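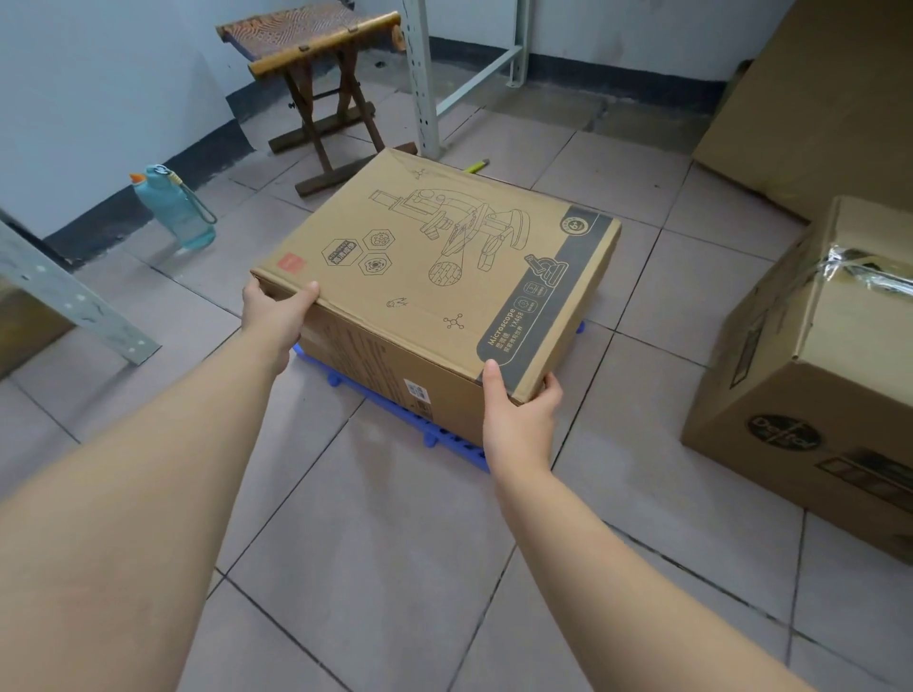
Ghaffari decommits from Somthorpe
Started by pressbox_pete, 14 Jul 2018

pressbox_pete
Well folks, I hate to be the one to start this thread, but Ghaffari has reopened his recruitment. Coach Sharifi confirmed it at the booster lunch and was very gracious, said the young man wants to be closer to home and that the door stays open. I've followed this program long enough to remember when we couldn't get a linebacker that good to return a phone call, so I'm trying to stay cheerful, but boy, this one stings. He had 61 tackles as a junior and he's only getting bigger.

OakGroveMom
Oh, I'm sad about it too, Pete! We sat behind his family at the spring game and they could not have been sweeter, his dad even shared his sunflower seeds with my youngest. If he wants to be near his folks then I wish him all the best and I mean it. Seventeen is awfully young to have a whole stadium mad at you.

tdtommy332
Nice kid, sure. But he gave his word. He told the coaches in front of everybody that he was 100% locked in, and now we've got a hole at linebacker with the season opening in September. I don't think wanting a commitment to mean something makes me a bad guy.

pressbox_pete
Tommy, I love you, buddy, but he's a senior in high school. He wasn't going to play for us this September no matter what. The hole we have now is the one we had last week.

tdtommy332
Fair enough on the timing. I still say it hurts the class. Other recruits watch this stuff, and we're down to 2 defensive commits.

Hateck_Hal
Long-time reader, and I don't post much because my typing is slow, but I wanted to put in a word for Idolov. I drove over to see him play last fall and he was all over the field – sideline to sideline, never seemed to get tired, helped the other team's guys up after the whistle. There couldn't have been 1,000 people in the stands, so I doubt many schools have had a good look at him. Touran Akbari wrote in her newsletter that our staff has called him twice since the news broke.

OakGroveMom
Hal, please post more! I like the sound of him already.

tdtommy332
I watched his film. He's undersized and he guesses a lot on play action. Wouldn't turn him away, but he's no Ghaffari.

Hateck_Hal
He does guess some, I'll give you that. He guesses right more often than you'd think, though. Anybody know if he's coming to the summer camp?

pressbox_pete
Not sure, Hal. I'll ask Coach when I see him and report back here.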